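Household Food Waste and Kitchen Storage Habits in Emthorpe

Final Report, Environmental Studies Capstone
Submitted in May

1. Background

Food thrown away at home makes up a large share of the trash collected in Emthorpe each week. The town already runs a yard waste program, but it has no separate pickup for food scraps. This project asked how the way a household stores its food affects how much of it is thrown out. The work was carried out over the spring semester by a team of four students, with support from the Nwachukwu Fund for Undergraduate Research.

2. Methods

A printed survey was sent to 479 addresses in three neighborhoods. Completed forms were returned by 156 households. Of these, 70 agreed to keep a food diary for two weeks in March. Diary households wrote down each item discarded, its weight, and the main reason for discarding it. Weights were taken on kitchen scales lent to the team by Flanow, a local cookware store.

Liquids were left out of the study, as were peels, bones, and coffee grounds. Meals eaten away from home were not recorded. Apartments and single-family houses were both included, but student dormitories were not.

3. Storage in the Home

The survey divided storage into three areas: counter, cupboard, and refrigerator. Respondents were asked where they keep each of 12 common foods and how often they check that area for items that need to be used soon.
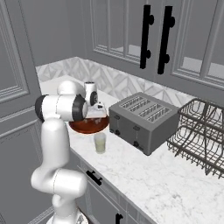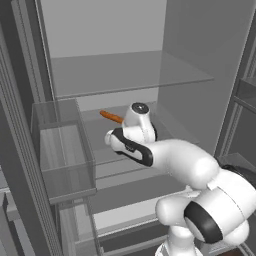
Figures 1 and 2. Kitchen countertop (first) and refrigerator interior (second).

Most households reported checking the refrigerator before shopping. Far fewer checked the cupboards, and counter storage was rarely planned at all. Bread, bananas, and tomatoes were the foods most often kept on the counter.

4. Results

Fresh vegetables were the largest group by weight in the diaries, followed by bread and cooked leftovers. The reason given most often was that the item had been forgotten. Households that wrote a shopping list discarded less than those that did not – this held for both small and large families. Refrigerator size showed no clear link to waste.

5. Limits of the Study

Diary households chose to take part and may be more careful than their neighbors. Keeping a diary may also have changed their habits. Two weeks is a short period, and summer produce is not represented.

6. Recommendations

The team recommends that the town print a one-page storage guide and include it with the fall utility bill. A first run of 2000 copies would cover the three neighborhoods surveyed. The diary should be repeated in late summer with the same forms. Copies of the survey and diary pages are available from the department office.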